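Visit notes, Istholm, 6/30/20

The open day at the Zundine workshop ran through the morning and was split into short sessions, one per station. I went with one question, which I have been asked by two of our store managers this year: can a machine put mixed household goods back where they belong, at a speed and cost that makes sense outside a car plant? What follows is what I took down, plus my own reading of it.

## Shelf restocking

The first session covered a mobile base built by Ashour, intended for aisles in small shops. It carries a tote, reads shelf labels and places boxed goods at a fixed depth. Boxes are the easy case. Flat sides, known sizes, printed codes. The presenter was open about the limits: the unit handles cartons and cans, and a member of staff still does bags, produce and anything that hangs from a peg.

I asked about recovery after a dropped item. The base stops and sends a message. A person then picks up the item and clears the fault on a tablet. In a store with one clerk on shift, this is a real cost, and it was missing from the payback sheet in the handout.

## Laundry folding

Brodar had a folding bench on the second floor. Towels only. A towel has to be presented by one corner, and an operator did that part by hand. Once started, the bench needs no attention until the stack is full. For a hotel laundry I can see the use. For a home I cannot, as the bench is wider than most kitchen counters and the hand step is the tedious part of the job anyway.

## Bin picking

The last station was the one I had come for. Tarık Akbulut ran the session and kept it technical. The task is to take one item at a time from an open bin of cleaning-cupboard goods, with no fixed order and no fixed pose. He described it as three problems that get treated as one:

- Deciding which item can be reached without pushing another into a corner
- Choosing a contact point that holds once the weight comes off the floor of the bin
- Getting the arm out again without the wrist or the cables touching the wall

The first has improved most in recent years, in his view. The second depends heavily on the goods. Clear plastic is hard for depth sensors, which tend to see through it or return noise. Spray bottles are awkward for a different reason: the trigger head moves the center of mass away from the middle, so a grasp that looks correct can rotate under load. Foam is forgiving to grip but gives little feedback on how hard it is being held.

The third problem gets less attention in published work and takes up much of the setup time. A large industrial arm has reach and payload to spare, but a shallow bin leaves few usable approach angles near the walls. Items resting close to a wall are often left until last. His team logs 14 failure types, and the wall cases fill 6 of them.

I asked whether a smaller arm would be the better choice for a shop floor. His answer was yes for the product and no for the research, where stiffness and repeatability matter more than footprint.

## Where this leaves us

Boxed goods on straight shelves could go to a trial now, provided someone is on hand to clear faults. Towels, if the volume is there. Mixed household items are still lab work. I would not budget for them in the current plan, and I would want to see unattended hours quoted before success rates — the rates on the slides all assumed an engineer in the room.

Akbulut offered to send the failure list in full. I will attach it to the shared folder when it arrives, along with the Ashour payback sheet and my corrections to the labor line.
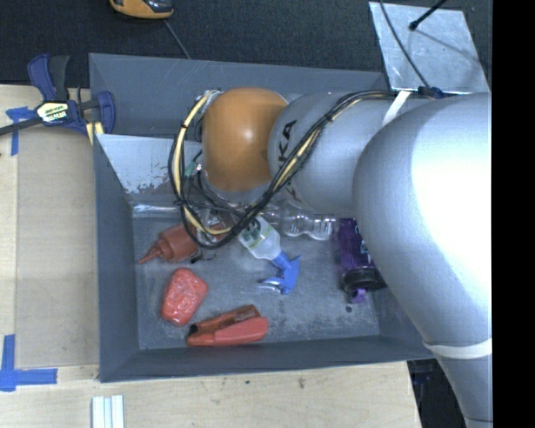

*Bin picking station: KUKA arm over a gray bin of mixed goods, including a spray bottle, a clear water bottle and a foam block.*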